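Bromport Street workroom: the big tidy

Posted 2018-11-05

We have had the ground floor room at Bromport Street since April, and it filled up faster than anyone planned. This page is a record of the clean-up for members who use the room and for the people at our Sandu site, who will be doing the same job on their own storeroom next. The notes are in the order the work was done. Where something has a new home, it is written down so you can find it.

The floor

The floor is grey, and it shows everything. Bits of packaging end up on it all day and get walked from one end to the other. We now pick up the large pieces by hand first, then sweep from the back wall towards the door. Drink bottles left on the floor at the end of the day go in the recycling. If you want yours back, put it on a table before you leave.

Small containers are to be picked up before sweeping. Check inside them, as we found 25 perfectly good screws in one.

The round table

The round table stays in the middle. We tried it near the window for a week and people kept walking around the spot where it used to be. It is for meetings, lunch and sorting small parts. It is not for overnight storage. Wipe it with a damp cloth and dry it straight away, and please use a mat under anything hot.

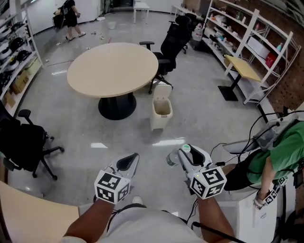

Chairs are the other half of the problem. They have wheels, so they travel. At the end of the day each one goes back to a desk or is pushed in at the round table, with the aisle left clear. Two of the chairs from the old office had stiff castors full of thread and hair. A pair of scissors and ten minutes fixed both. The tool for pulling castors out is in the top drawer under the noticeboard.

The shelving

The metal shelving took the longest. Everything came off, the shelves were wiped down, and everything went back with a 2 cm gap at the front edge so nothing hangs over. Cartons belong on the lower shelves, heaviest at the bottom. Loose items go higher up, in rows, facing the same way, so a gap is easy to spot when something has been borrowed.

We put 76 labels on the cartons and shelf edges. The labels came from Allido and the glue is stronger than the last lot, so line them up properly before pressing down. Colours mean nothing at this stage. Read the words.

Bins

Small bins fill quickly and the lids get left open. Empty them when they are three-quarters full. Spare liners are in the bottom of the cupboard by the sink. Flattened cardboard goes out to the cage behind the building and should not be pushed into the indoor bins. Food scraps go in the kitchen bin only.

The back wall

Tables against the back wall are for work in progress. Put your initials and the day you started on a piece of tape and leave it with the job. Anything without tape may be moved to the shelving after 30 days.

Boxes on the floor

A box can sit on the floor while you are working out of it. When you finish, it goes on a shelf or out to the cage. Keep the printed label facing outwards so the next person doesn't have to turn it around to read it.

Supplies

The new broom, the cloths and the floor cleaner all came through Wisness and cost less than we had put aside. The cleaner is concentrated. One capful to a bucket is plenty, and a second one leaves the floor sticky.

Still to do

The desk drawers have not been sorted. The noticeboard needs new pins. One shelf bracket at the far end has a slight bend and should be replaced before anything heavy goes back on it. The Sandu site has asked to borrow the label printer, and it will go across once the drawers are finished.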